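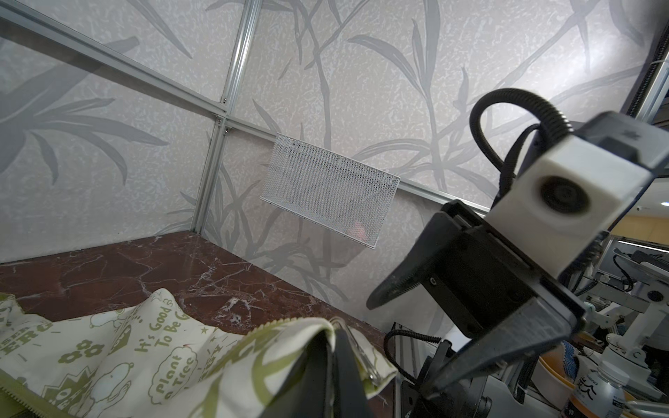

Slide 1. Wrist view, zipper pouch on the marble top.

Okay, hi everybody. Leave the title slide up while people sit down, it's the wrist camera view and folks like having something to look at. Say my name slowly this time.

So I'm going to talk for 22 minutes about the dullest part of our stack, the bit of software that sits between "the model had an idea" and "the motors got a number." We call it Imska. It has no neural network in it. It's mostly clocks, buffers and a lot of opinions, and it has done more for our success rate than the last two model changes put together.

Point at the screen. Little zipper pull, silver, hanging off the edge of the folded fabric. Pause there and let them find it, it takes a second. That's what the policy has to care about. And then look at how much of the view is OTHER stuff - our own gripper takes up most of the right side, there's a black cable hanging down by the lower finger, there's a bamboo-leaf wall, there's a white mesh panel with a million tiny holes. All of that comes in at the same resolution as the pull. The network gets no hint about which part matters.

(If somebody laughs at "It's Good To Be" on the pouch, laugh too, move on.)

Slide 2. The loop.

Walk them through the timing here and go slow, because last time I lost the back half of the room. Camera grabs an image. Image gets a timestamp. Policy looks at the image plus the joint positions and spits out a chunk of future actions, 40 steps of them. Controller starts playing the chunk. While it's playing, the policy is already working on the next one.

Now the question I want everyone to sit with: when the next chunk shows up, which step of it do you play first?

Our first answer was step one. Obviously! It's the first one! And the arm twitched like it had had six coffees. Because by the time the chunk is ready, the image it came from is old. The arm has moved on. Step one is telling it to go back to where it was when the picture was taken. So it goes back, a tiny bit, every single chunk, forever.

Do the hand thing here, forward forward back, forward forward back. It gets the point across better than the plot.

Fix number one: throw away the stale steps. With our setup that means the first 7 steps of each chunk go straight in the trash. You measure the delay, you divide by the step time, you skip that many. Embarrassingly simple. We ran for most of a spring without it.

Slide 3. Whose clock?

This is the story I like telling, so watch the time.

We had the skip working and it was great, and then in June it got bad again, and only sometimes. Boyang Yuan spent days on it. He swapped cables, he swapped the USB hub, he reinstalled the driver and gave me a look every time I walked past. What he found in the end was that the camera timestamps were being written when the image arrived at the computer. I had always assumed it was when the image was taken. Different thing! If the bus is busy the image sits in line, arrives late, and gets a nice fresh stamp that says "I'm brand new." So our skip count was computed from a lie.

Imska now takes the stamp from the camera side and keeps a running estimate of the offset between that clock and ours. If the estimate jumps, it refuses to run. People hated that for a week. Somebody would come in on Monday, hit start, and get a red line saying clock offset unstable. I got messages. I still think refusing is right. A policy that runs on bad time will sort of work, and "sort of works" will eat your whole month.

Slide 4. Blending.

So now chunks line up in time, but two chunks can still disagree about where to go. With a zipper pull this is really common. One look at it says come in from the left, the next look says come in from above, and both are fine plans, and the average of the two is a terrible plan that puts a fingertip right into the fabric.

I used to be a big averaging fan. I've given talks about averaging. Sorry to anyone who was at those.

What we do now: if the old chunk and the new chunk are close together, blend them over a few steps. If they're far apart, don't blend, pick the old one and stick with it until it's played out or until the gap closes. The threshold is one number in the config and yes, I tuned it by hand, and yes, someone will ask. Tell them the truth, it's different for every task and I don't have a nice way to set it.

Slide 5. What the wrist camera can't tell you.

Go back to the first image if the clicker cooperates. The lower finger runs right out of the bottom of the picture. So does that dark strap-like thing by the fabric. When we close on something near there, the policy is working from memory and joint angles, and if you only feed it one image it has no memory.

We tried a few things. Feeding a short history of images helped on some tasks and made others worse - it learned to copy whatever it had just been doing, which looks very confident and gets nothing done. What stuck was boring again. We feed the gripper width and the motor current as plain numbers, with their own timestamps, lined up to the image by Imska the same way as everything else. Fingers stop closing early, current goes up, there's something between them. You'd be surprised how long we trained without giving it that.

Short plug: the guy at Harivov who wrote the current filter put it in the shared tools folder, go use it.

Slide 6. Logging and replay.

Please don't skip this slide even if I'm running over.

Everything Imska does goes into one log. Every image stamp, every chunk, every step it threw away, every time it blended or refused to blend. The replay tool is called Guo and it lets you run yesterday's log through today's controller with no arm attached. You get to see what it WOULD have sent.

This changed how we work more than anything else in the talk. Before Guo, an argument about the controller went like this: I change something, run it on the arm, it looks better, you run it on the arm, it looks worse, we both go to lunch annoyed. Now there's a diff. We keep 7 logs that everybody has to pass before a controller change goes in, and they're all ugly ones. Late images, a dropped camera, a chunk that came back full of zeros. My favorite is the one where the chunks swap order.

Replay won't tell you if the zipper would have opened. The fabric in the log doesn't move because you sent a new command. Say this clearly, because a team at Zestel took it as a simulator and got very excited for an afternoon.

Slide 7. If you take it home.

Start with the timestamps. Plot the age of every image at the moment its actions get played. Just that one plot. If it's a flat line, lovely, go work on your model. If it's a sawtooth with random spikes, come find me.

Then the skip. Then the logs. Leave blending for last, you can lose weeks in blending.

Config files and the ugly logs are linked from the last slide. The README is out of date about the offset estimator, the comments in the code are right.

Questions I expect: why not run the policy faster (we did, the stale steps get fewer, they don't go away). Does it work with two arms (yes, but both arms have to share one clock, and getting there was its own adventure, ask me at the break). Did I try a learned blender (Boyang did, send them to Boyang).

Unplug the adapter and bring it home this time, it's mine.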